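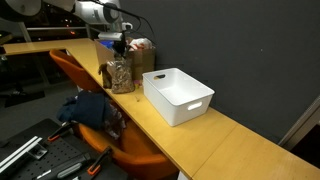 ## 4. Registering a site of worship

Welcome to the part of Meria where your map starts to fill up! By the end of this section you'll have one shrine, temple, church, mosque or burial ground on the register, with its records attached and its boundary drawn. The first entry is the slow one. After that you'll fly through them.

You need an editor account and the base map for your district (see section 3). The screens below use the Dendomcombe base map, so your street names will differ.

1. Open **Sites** and choose **New site**.
2. Type the name the congregation uses today. Older names, spellings in other scripts and nicknames all go under **Also known as**, and you can add up to 31 of them.
3. Pick a **Tradition**. If two communities share the building, tick **Shared use** and pick both. They'll appear in alphabetical order on the public page.
4. Zoom in until the scale bar reads 100 feet or less, then click around the edge of the grounds. Double-click to close the shape.
5. Press **Save draft**. The site shows up in gray until it's approved.

**Note:** Walls, wells and outbuildings can each have a shape of their own inside the main one. It takes a few extra minutes and it's well worth doing — visitors love being able to find the old well!

### 4.1 Attaching records

1. On the site page, open **Records** and drag in your scans. PDF, TIFF and JPEG all work. The limit is 80 MB per file.
2. Give each record a **Type**: deed, survey, court paper, trust document, photograph, or spoken account.
3. Fill in **Held by** with the archive or family that keeps the original.
4. For spoken accounts, upload the signed consent form before the recording. Meria keeps the recording private until the form is there.

**Caution:** Deleting a record also deletes its notes. Use **Hide** if you only want it off the public page.

### 4.2 When two records disagree

This happens a lot with older sites, and Meria handles it beautifully. Leave both records in place, select them, and choose **Link as differing**. The public page then shows them side by side with their sources, in the same size type. Please don't write a ruling of your own in the notes field.

**Caution:** If ownership is before a court, switch on **Open case** before you publish. This locks the boundary and turns off comments. Only a district administrator can switch it back.

### 4.3 Importing from Riviere

Lists kept in Riviere come across in one go. Export as CSV, go to **Tools > Import**, and match the columns when asked. The Prastport district list, 170 sites in all, is included as a practice file, so try it out in a test project first. Dates written only as a month, such as "February", import as text and won't sort until you add a year.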